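작은 글씨의 무게
포장에 적힌 말은 언제부터 약속이 되는가

클라넬(Clanell)이라는 세제를 처음 산 것은 한국에 온 지 네 번째 해의 일이었습니다. 저는 그때 한국어를 읽을 수 있었지만, 광고의 한국어는 잘 읽지 못했습니다. 교과서에는 "자연 유래"라는 말이 나오지 않습니다. 사전에서 "유래"를 찾으면 사물이 생겨난 내력이라고 되어 있습니다. 그래서 저는 "자연 유래 세정 성분"을 자연에서 나온 성분이라고 이해했고, 다른 세제보다 비싼 값을 냈습니다.

나중에 한국 친구에게 같은 병을 보여 주었더니 친구는 웃으면서 "그건 그냥 하는 말이야"라고 했습니다. 저는 그 대답이 오랫동안 마음에 걸렸습니다. 그냥 하는 말이라면 왜 병의 제일 넓은 자리에 적혀 있을까요. 그리고 그냥 하는 말과 지켜야 하는 말의 경계는 누가 정하는 것일까요.

이 글은 그 질문을 따라간 기록입니다. 저는 법률가가 아니고, 번역과 잡지 일을 하는 사람입니다. 다만 외국어로 사는 사람은 글자를 조금 느리게 읽습니다. 표시와 광고의 문제를 볼 때에는 느리게 읽는 것이 도움이 될 때도 있었습니다.

클라넬의 경우

클라넬을 둘러싼 다툼은 한 소비자의 환불 요구로 시작되었습니다. 그 사람은 병 앞면의 "지구에 남기지 않는 세정"이라는 문구를 읽고, 이 제품이 물속에서 모두 분해된다고 믿었습니다. 뒷면에는 훨씬 작은 글씨로 "당사 시험 조건에서 28일 후 측정한 결과이며 실제 환경에 따라 다를 수 있음"이라고 적혀 있었습니다. 회사는 환불을 거절했습니다. 앞면의 말은 브랜드의 지향을 표현한 것이고, 사실에 관한 설명은 뒷면에 정확하게 있다는 것이 거절의 이유였습니다.

같은 불만을 가진 구매자들이 인터넷 카페에 모였고, 마지막에는 521명이 소송에 이름을 올렸습니다. 한 사람이 청구한 돈은 크지 않습니다. 재판에 쓰는 시간을 생각하면 오히려 손해입니다. 그래도 카페의 글을 처음부터 읽어 보면, 사람들이 돈 이야기를 하는 일은 드뭅니다. 제일 많이 나오는 단어는 "기분"이었습니다. 기분이 나쁘다, 속은 기분이다, 착한 일을 한 기분이었는데 그것을 돌려받을 수 없다. 저는 마지막 문장을 공책에 옮겨 적었습니다.

법정에서 양쪽이 다툰 것은 제품의 성능이 중심이 아니었습니다. 28일의 시험이 있었다는 점은 양쪽이 모두 인정했습니다. 다툼의 중심은 보통의 소비자가 병을 어떻게 읽는가 하는 문제였습니다. 소비자 쪽은 사람이 가게에서 병을 돌려 보지 않는다고 주장했습니다. 회사 쪽은 환경에 관심이 있어서 일부러 비싼 제품을 고르는 사람이라면 뒷면도 읽을 것이라고 주장했습니다. 두 주장 모두 일리가 있다고 저는 생각합니다. 저 자신은 앞면만 읽었습니다.

1심은 소비자의 청구를 일부 받아들였습니다. 판결의 논리를 제 말로 옮기면, 뒷면의 설명은 앞면의 말을 보충할 수는 있지만 앞면의 말을 뒤집을 수는 없다는 것입니다. "남기지 않는"은 정도를 나타내는 말이 아니라 전부를 나타내는 말이므로, 작은 글씨로 그 뜻을 줄이려면 적어도 같은 면에 있어야 한다고 했습니다. 회사는 항소했고 항소심은 아직 끝나지 않았습니다.

보통의 소비자라는 사람

표시 광고에 관한 글을 읽으면 "보통의 주의력을 가진 일반 소비자"라는 표현을 자주 만납니다. 저는 이 사람을 상상해 보려고 여러 번 노력했습니다. 이 사람은 한국어를 모국어로 쓰고, 시력이 나쁘지 않고, 가게에서 너무 급하지도 너무 한가하지도 않을 것입니다. 아이가 옆에서 울지도 않을 것입니다. 이렇게 조건을 하나씩 더하다 보면 제가 아는 사람 중에 그런 사람은 별로 남지 않습니다.

물론 기준은 필요합니다. 제일 부주의한 사람을 기준으로 하면 어떤 회사도 아무 말을 할 수 없게 되고, 제일 꼼꼼한 사람을 기준으로 하면 어떤 과장도 용서받게 됩니다. 그래서 가운데에 사람을 한 명 세워 두는 것입니다. 문제는 그 사람의 시대입니다. 요즘 우리는 병을 손에 들고 사지 않고 화면에서 삽니다. 화면에는 보통 앞면이 먼저 나옵니다. 뒷면은 상품 설명을 오래 내린 다음에 나오고, 어떤 때에는 글씨가 뭉개져서 읽을 수 없습니다.

딜리덱스(Dillidex)의 분쟁은 바로 이 점에서 흥미롭습니다. 딜리덱스는 식기세척기용 정제를 파는 상표인데, 상자 앞면에 나뭇잎 모양의 둥근 표시를 넣었습니다. 표시 안에는 "그린 약속"이라고 적혀 있었습니다. 소비자들은 이것을 어떤 기관이 준 인증이라고 생각했습니다. 실제로는 회사의 디자인 부서가 만든 그림이었고, 회사는 인증이라는 단어를 한 번도 쓰지 않았습니다. 거짓말을 한 문장을 찾으라고 하면 찾을 수 없습니다. 그러나 둥근 테두리와 나뭇잎과 약속이라는 말이 같이 있으면, 사람의 눈은 스스로 문장을 만듭니다.

저는 이 사건의 자료를 읽고 번역가로서 조금 부끄러웠습니다. 저는 글자만 옮기면 뜻이 옮겨진다고 생각하는 버릇이 있기 때문입니다. 동그라미도 말을 한다는 것을 자주 잊습니다.

딜리덱스 사건은 판결까지 가지 않고 합의로 끝났습니다. 회사는 영수증을 낸 구매자 1,857명에게 상품값의 일부를 돌려주었고, 나뭇잎 표시 옆에 "자체 표시이며 외부 인증이 아님"이라는 문장을 넣기로 했습니다. 잘못을 인정한다는 말은 합의문에 없습니다. 새 상자를 가게에서 찾아보았더니, 문장은 약속대로 들어가 있었습니다. 연두색 바탕에 흰 글씨였습니다. 읽을 수는 있지만, 읽으려고 마음먹은 사람에게만 보이는 색이라고 느꼈습니다.

회사의 사정

공평하게 쓰기 위해서 회사 쪽의 이야기도 들었습니다. 촐라키스(Tsolakis)는 식품과 생활용품의 포장 문구를 검토하는 사무소입니다. 제가 찾아간 것은 8월의 오후였고, 사무실 벽에는 고친 문구들이 빨간 줄과 함께 붙어 있었습니다.

그곳의 담당자는 이름을 쓰지 않는 조건으로 이야기를 해 주었습니다. 회사가 처음부터 속이려고 하는 경우는 생각보다 적다고 합니다. 연구하는 부서는 "시험 조건에서 분해율이 높았다"라고 씁니다. 기획하는 부서는 그것을 "잘 분해되는"으로 줄입니다. 디자인하는 부서는 자리가 모자라서 "남기지 않는"으로 바꿉니다. 각 단계의 사람은 조금만 줄였다고 생각합니다. 처음 문장과 마지막 문장을 나란히 놓고 보는 사람이 없으면, 그 사이가 얼마나 벌어졌는지 모르는 채 인쇄가 됩니다.
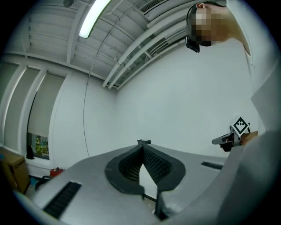
그래서 촐라키스에서는 문구를 거꾸로 읽는다고 했습니다. 완성된 포장을 먼저 보고, 그 말만 믿은 사람이 무엇을 기대하게 되는지를 적은 다음에, 그 기대를 뒷받침하는 자료가 있는지 찾는 방법입니다. 순서를 바꾸었을 뿐인데 걸리는 문구가 많아졌다고 합니다. 다만 이 검토를 받으면 출시가 늦어지기 때문에, 고객이 되는 회사는 한 번 문제를 겪은 회사가 대부분입니다.

저는 담당자에게 "친환경"이라는 말을 아예 쓰지 않으면 어떻겠느냐고 물어보았습니다. 담당자는 잠시 생각하고, 그러면 정말로 노력한 회사가 제일 손해를 본다고 대답했습니다. 돈을 들여서 원료를 바꾸었는데 그것을 말할 수 없다면 다음에는 바꾸지 않을 것이라는 설명이었습니다. 저는 이 대답에 반박할 말을 준비하지 못했습니다.

브렐트비(Breltby)라는 작은 비누 회사는 다른 길을 골랐습니다. 이 회사의 종이 상자 앞면에는 형용사가 거의 없습니다. 대신 "포장 종이는 재생지입니다. 향료는 재생 원료가 아닙니다."라고 적혀 있습니다. 처음 보았을 때 저는 조금 놀랐습니다. 자기 제품의 부족한 점을 앞면에 적은 회사를 본 적이 없었습니다. 많이 팔리는지는 모르겠습니다. 제가 사는 동네의 가게에서는 제일 아래 칸에 놓여 있습니다.

소송에 대하여

이런 소송을 나쁘게 보는 사람들도 있습니다. 병 하나에 얼마나 손해를 보았다고 법원까지 가느냐, 결국 변호사만 돈을 버는 것이 아니냐는 의견입니다. 개인이 받는 금액만 보면 맞는 말일 수 있습니다. 그러나 한 사람의 손해가 너무 작아서 아무도 다투지 않는다면, 작은 손해를 많은 사람에게 나누어 주는 장사는 아주 안전한 장사가 됩니다. 저는 이 점을 가볍게 볼 수 없다고 생각합니다.

한편으로 소송은 문구가 나온 다음에야 시작할 수 있습니다. 클라넬의 병이 가게에 놓이고 나서 첫 번째 판결이 나올 때까지, 병의 디자인은 이미 두 번 바뀌었습니다. 판결이 다룬 문구는 지금 어느 가게에도 없습니다. 새 병에는 "지구를 생각한 세정"이라고 적혀 있습니다. 생각했다는 말은 거짓인지 아닌지 증명하기가 어렵습니다.

저는 요즘도 세제를 살 때 시간이 오래 걸립니다. 병을 돌려서 뒷면을 읽고, 모르는 단어가 있으면 전화기로 찾습니다. 뒤에 줄을 선 분들이 불편하지 않도록 계산대에서 먼 곳에서 읽습니다. 지난번에는 옆에 계시던 할머니께서 글씨가 안 보인다고 하시면서 제게 병을 내미셨습니다. 저는 소리를 내어 천천히 읽어 드렸습니다. "생분해도는 계면활성제에 한함." 할머니께서는 그게 무슨 뜻이냐고 물으셨고, 저는 아는 만큼 설명해 드렸습니다. 할머니는 그 병을 도로 놓고 늘 쓰시던 것을 가져가셨습니다.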